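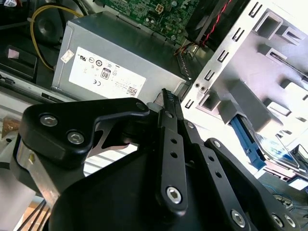

5 Feb 2024

Hi Žofie,

You asked for a short update on the Berkura reading room, so here goes! We got the keys back from the plasterers and the local history shelves are finally up. Moen did the joinery and I'm very happy with it - the oak is lovely, and the drawers for the parish maps slide like butter.

**Oral histories.** We've recorded 5 of the older Treltow mill workers so far. The best talker by far was a weaver who remembered every song from the night shift (and sang most of them). Typing them up is slow going, but I'm enjoying it more than I expected to. 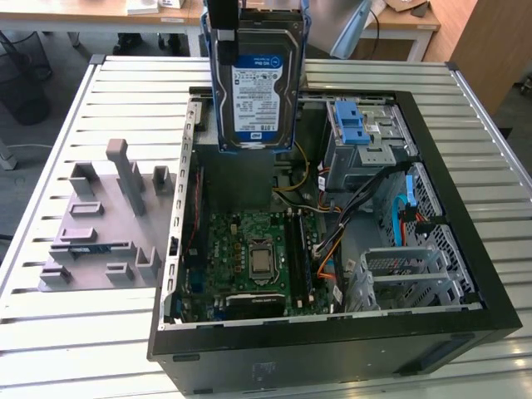 *A 1.0TB drive in its blue caddy, over the open case.*

**Money.** Of the $5,000 grant we've spent $3,000, nearly all of it on shelving and lighting. The other $2,000 is set aside for archive boxes and printing the walking guide. I had hoped to get the boxes cheaper, but the acid-free ones cost what they cost.

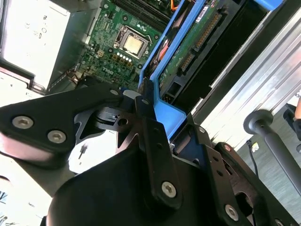

## What's next

The walking guide is written up to the river bridge. I still need two old street names checked, and the Tula chapel people want to look over their page first - fair enough, it's their chapel.

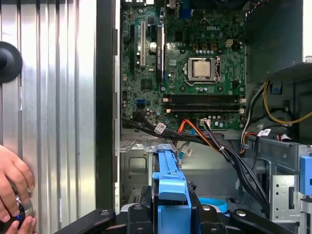

After that it goes to the printer, and I'd like to have copies on the counter for the opening in April. Do come if you can! I'll send the menu for the tea once we've settled it.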